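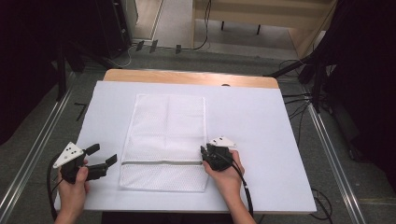

Filed under: Garden, drainage

17 January 2020

The lower third of the lawn has stood wet every winter since we moved in. The subsoil is a stiff yellow clay, the garden falls towards the house, and whoever laid the patio set it slightly higher than the turf, so the water collects against the slabs and stays there. I put in a drain along that line before Christmas. It has now had several weeks of steady rain through it, so I can write down what was done while I still have the notes.

The trench is nine metres long, 300 mm wide and 600 mm deep. It starts by the side fence and runs parallel to the patio, then discharges into the old ditch behind the shed. I had planned to dig by hand. I did the first metre that way and changed my mind at the second tree root.

The digger came from Durnel, the hire yard on the ring road. It was their smallest tracked machine, a Zarano, narrow enough to go through the side gate with the tracks drawn in. The hire was £249 for the weekend with a 300 mm bucket and delivery both ways. Fuel was extra. I would take the same machine again, with one reservation: the blade lever and the track-width lever sit next to each other and are the same shape. I wrapped tape round one of them.

Levels took longer than the digging. I wanted a fall of 1 in 100, which over this length gives a difference of 90 mm between the two ends. I set pegs at both ends with a water level and ran a string between them at a fixed height above the intended trench bottom. A stick cut to that height was then used as a gauge every half metre or so. The digger bottomed the trench within 30 mm of where it should have been and the rest was taken out with a narrow spade. Low spots were filled with gravel. Clay put back into a low spot goes soft and the pipe sinks into it later.

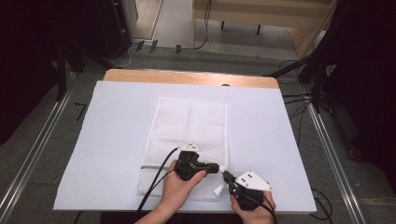 The order of filling was the usual one. Membrane first, a non-woven type, laid loose so that it followed the sides of the trench with enough left over at the top to fold across. Then 100 mm of 20 mm washed gravel, raked to the string. Then the pipe, a perforated 100 mm land drain, holes downwards. Then gravel to within a hand's depth of the surface, the membrane folded over, and topsoil and the saved turf on top of that.

On quantities, my calculation was as follows. The volume of the trench is 1.62 cubic metres. I took the loose gravel at a little over one and a half tonnes to the cubic metre and got 2,520 kg for the whole trench, ignoring the pipe and the topsoil layer. I ordered three bulk bags from Paredes on that basis, nominally 850 kg each, and finished with most of half a bag spare. The surplus has gone under the water butt. Anyone repeating this should deduct the topsoil first, as I did not.

Paredes would only drop at the kerb, so everything went through the side gate by barrow. That came to 37 barrow loads of gravel in, and a good many more of clay out, which I did not keep a tally of. Clay bulks up a good deal when dug. The heap beside the shed is larger than the hole it came from and will have to be dealt with in March, when the ground is firm enough to get a skip lorry onto the verge without ruts.

My neighbour Xiaoyan Yao, who had a similar drain put in by a contractor, lent me her pipe plugs and suggested an access point at the upper end so that the run can be flushed. I would have left it out. It is a short upright length of plain pipe on a slow bend, with a screw cap set level with the turf. The mower passes over it.

Results so far: the water beside the slabs is gone within a few hours of the rain stopping, where before it would sit for days. The outfall runs clear. It ran cloudy for the first week, which I put down to dust on the gravel. The turf over the trench has settled by roughly a finger's width and I will top-dress it when growth starts.

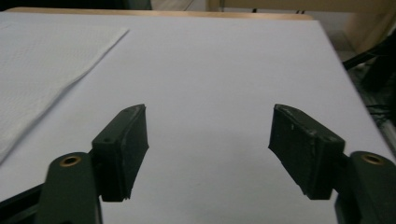 Open gripper at the near side of the white tabletop.

Two things remain. The outfall needs a grating to keep leaves and animals out — at present it has a piece of chicken wire over it, held on with a hose clip. The proper fitting is a Zelinance hinged flap, on order, in the 110 mm size with a rubber reducer to take it down to the land drain.

The other is the strip between the shed and the fence, where the tracks went back and forth. It is badly compacted and holds water of its own now. I have gone over it once with a fork, pushed in to full depth and rocked, with sharp sand brushed into the holes. I will repeat that in the spring before seeding. Boards under the tracks would have prevented most of it, and Durnel do hire them out.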